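Frequently Asked Questions for Home Recorders

Thank you so much for your interest in the Rondach collection! We get a lot of friendly mail about it, and most of the letters ask the same handful of things, so we have gathered the answers on one page. Last updated 18 August 2023.

Do I need to know anything about robots?

Not a thing. If you can pick up a pair of kitchen tongs, you can do this. You hold a Niltine gripper in your hand, you do an everyday job with it, and the camera on the gripper records the job from the gripper's own point of view. Later on, a learning system goes through a great many of these recordings and tries to work out how the job is done. You bring the hands and the patience, and we look after the computer side.

How many recordings do you want from me?

We ask for 50 good ones of each job. That sounds like a mountain the first evening, we know, but most of them are short and you do find a rhythm. The collection stood at 1,158 recordings at our last count, and 323 of those are of the power strip job alone, which has become a bit of a favorite around here.

Can I use my own table?

Please do! Kitchen tables, workbenches, a desk you have cleared off for the afternoon, all of them are welcome. A plain top is nice to work on but we would never ask you to buy one. Scuffs and smudges can stay where they are. The system has to cope with real tables sooner or later, and so do the rest of us.

What does the gripper camera see?

Mostly the two black fingers, the tabletop, and whatever you are working with. When you have a gripper in each hand, one camera will often catch your other hand as well, and that is perfectly all right.

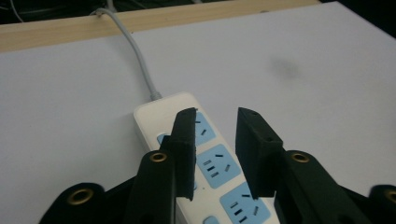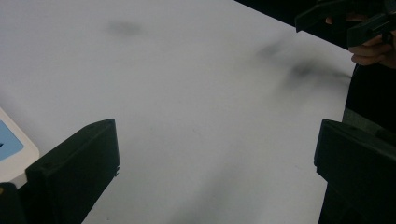
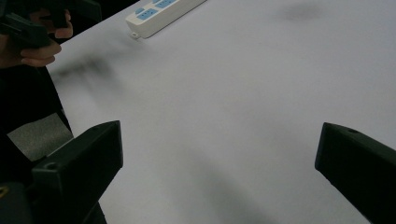

The power strip job, from the gripper cameras. The strip's sockets are light blue.

Should the object be in view the whole time?

No, and please don't twist your wrist into knots trying to keep it there. Things slide to the side of the picture or leave it altogether as you move, especially with 2 grippers going at once. Move the way the job wants you to move. We would much sooner have a natural recording with the strip half out of sight than a stiff one with everything lined up.

Does the power strip have to be plugged in?

It should be unplugged from the wall, every time, before you start. This is the one rule we are really strict about.

I fumbled and dropped it. Should I delete the recording?

Keep it, please. Mark it "fumble" in the Viko app and carry on. If you recovered and finished the job, add a little note saying so, as those are some of the most useful ones we receive.

What about people or private things in the background?

Hands and sleeves are fine. Faces, mail, and family photos are better left out, so have a quick look around the room first. If something slips through, write to us with the recording number and we will take it out.

When is the next job coming?

The Daher set, which is all about folding small towels, opens in January. Anyone already signed up will hear from us by email, and you are welcome to keep the same grippers.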